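About Navden

Shop | Rentals | Repairs | About Us | Contact

Navden sells, rents and repairs practice and display hands. Our customers are nail schools, salons, strap and glove makers, jewelry stores and a few theater prop rooms. We work out of a single unit on Gallegos Street in Vidcombe, and everything we send out is checked and packed there.

The hands we handle most are the soft, lifelike kind, with separate fingers and visible fingernails. They will lie flat on a table palm down, and that is how most students and most stores want them. We also carry sleeves, cuffs, straps and practice nails.

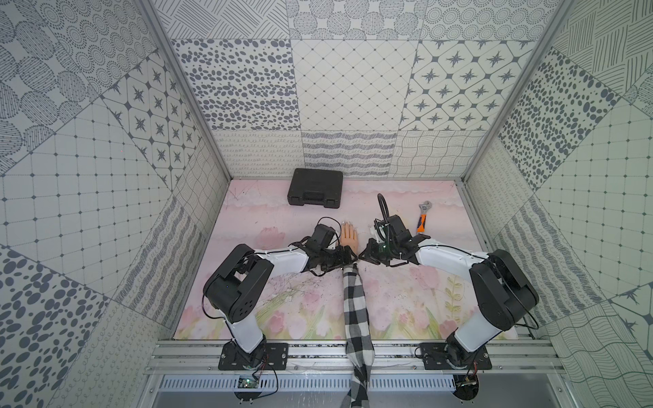 Written by Melquiades Arellano, owner
Page last reviewed in August

I started Navden after seven years of teaching nail classes. The school I taught at had a cupboard full of practice hands, and most of them were in bad shape. Fingers were split, the nail beds were clogged with old glue, and the cut end at the wrist put new students off. I took a few home to clean and repair, and other teachers began asking if I would do theirs. The repair work came first. Sales and rentals came later, when people wanted something to use while their own hands were in the shop.

Sleeves

A bare hand that stops at the wrist looks unfinished in a store display and slides around on a classroom table. We finish most of our hands with a fabric sleeve that covers the wrist or forearm and runs on past the end. We keep checkered and plain knit sleeves in stock. Checks are easy to line up straight, so stores tend to order them for counters. Knits stretch more and go on and off faster, and they suit anyone who changes the setup several times a day. Knits also pick up lint and bunch at the wrist – smooth them down before you put anything over them.

Straps and cuffs

We added leather straps when a watch repair shop asked for a hand that could wear one. We carry them in white and tan, with stitched edges and punched holes. White shows every mark, so wipe your hands before you buckle it. If the tail is too long for your display, tuck it under the wrist or tell us and we will trim it.

Nails

Our own practice nails are sold under the name Iridetti. There are two shapes, a long point and a short square, and each comes clear or with fine glitter. They press on over the molded nail with a tab or with glue. Please use tabs on rental hands. Glue is fine on a hand you own, but it has to be soaked off slowly, and pulling will take the surface of the finger with it.
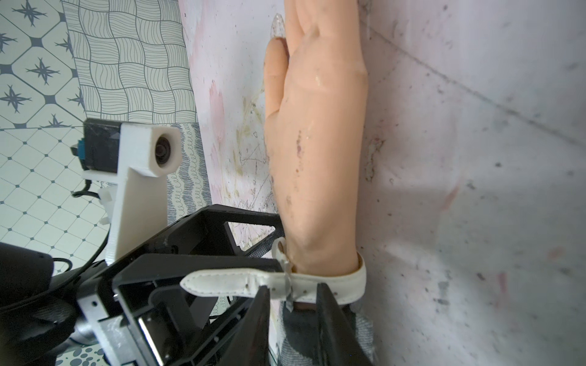

Scuffs and smudges are normal on a soft hand that gets used. Mild soap and lukewarm water will take off most dirt. Ink, polish and dye from clothing are harder. They sink in, and red and purple are the worst of them. We can lighten these stains in the shop but we do not promise to remove them, and we will not paint over them, as paint cracks the first time a finger is bent. A stained hand is still good for practice. We sell those at a lower price and mark them as seconds.

Repairs

Send us a note before you mail a hand in. Tell us which fingers are damaged and whether anything has been glued on. Most repairs take two weeks. Take off all straps and sleeves and keep them at your end, so they don't get mixed up with ours.

Rentals

Hands can be rented by the month, with a minimum of three months. Sleeves are included. Straps and nails are extra. Schools may swap a rental hand once per term at no charge.

Visiting

The counter on Gallegos Street opens at 10 a.m. and closes at 4 p.m. You are welcome to handle the stock before you order – sizes and skin tones are easier to judge in person. Ring the bell at the side door if the front is locked.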